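Residents preparing for the winter months are encouraged to review how their household goods are stored. The following guidance was prepared by the Felley Home Services Office for apartments and small houses, where closet space is often limited and a kitchen or hallway may have to do the work of a storeroom. Last updated November 10, 2020.

## Before You Begin

Choose one area of the home and finish it before moving to the next. A single cabinet or closet is enough for one session. Remove everything, wipe the surfaces with a damp cloth and mild dish soap, and allow them to dry fully before anything is returned.

Sort the contents on a clear, stable surface at waist height. Items that belong in another room should be taken there at the end of the session. Expired food, dried-out glue and leaking batteries should be set aside at once. Batteries and solvents may not be placed in household trash; residents of the Watkins and Sumo buildings may bring them to the collection point on the ground floor.

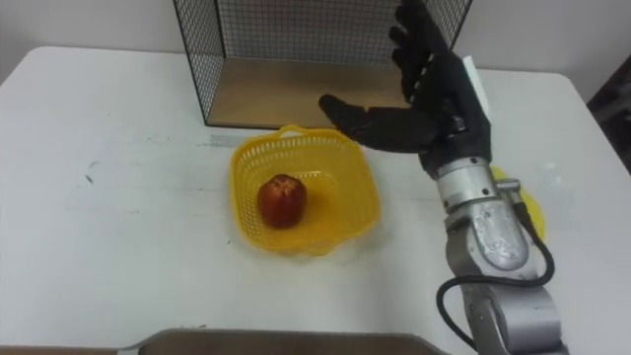 Measure the inside of each cabinet, closet and drawer before purchasing any organizer. Record the width, depth and height, and note any hinge, pipe or outlet that reduces the usable space. Many returns could be avoided by this step alone. Bring the measurements to the store in writing, and remember that the outside dimensions of a bin are larger than the space it provides.

## Kitchen and Pantry

Store heavy cans and jars on the lower shelves and lighter packages above. Place newer purchases behind older ones so that the older stock is used first. Flour, rice and dried beans keep best in containers with tight lids, labeled with the contents and the date of opening.

Potatoes and onions should be kept apart, in a cool and dark place with good air movement. A closed plastic bag traps moisture and shortens their storage life. Check both weekly and discard any that are soft or sprouting heavily.

Cleaning products must never share a shelf with food. Keep them in their original containers, out of the reach of children, and do not combine the remains of two bottles – even when the labels look similar.

## Closets and Hallways

Moisture is the most common cause of damage to stored clothing and paper. Leave a gap of at least 2 inches between stored goods and an outside wall. Wash and dry seasonal clothing before putting it away, and avoid cardboard in basements, where it absorbs damp and attracts insects.
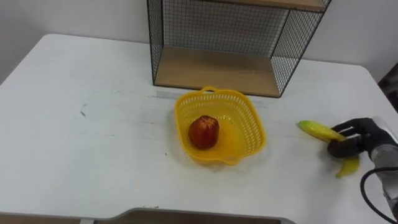 Shelving should be selected according to what it will hold and where it will stand. Solid cabinets protect their contents from dust and light, and they suit linens, documents and photographs. Open units are easier to inspect and allow air to circulate. A unit with black wire mesh panels and a light wooden board at the bottom, such as the one shown, combines a grid on the sides and back with a flat base for small items that would tip on bare wire. Check the manufacturer's weight limit before loading any unit, and place the heaviest items at the lowest level.

Tall shelving must be anchored to a wall stud. Tenants should request written approval before drilling, and may ask the office for the approval form. Nothing should be stacked on top of a unit that stands beside a doorway or a bed.

## Small Workshops and Utility Rooms

Keep screws, nails and wall plugs in separate lidded containers, marked by size. Hand tools should be wiped with a lightly oiled rag after use. Store sandpaper flat and dry. Paint cans should be sealed firmly, kept from freezing, and marked with the room in which the color was used.

Do not store gasoline or propane cylinders indoors. Rags that have been used with linseed oil or wood stain can ignite on their own and should be laid out flat outdoors to dry before disposal.

## Assistance and Further Information

The Brondex lending shelf offers stud finders, levels and step stools to residents at no charge. Tools may be kept for one week. Almost 400 households used the service last year, and early requests are advised for January, when demand is highest.

Requests for bulky item pickup should be submitted in writing to the office and should include the building name, the unit number and a short list of the items. Items left in hallways or stairwells without an approved request will be removed at the resident's expense.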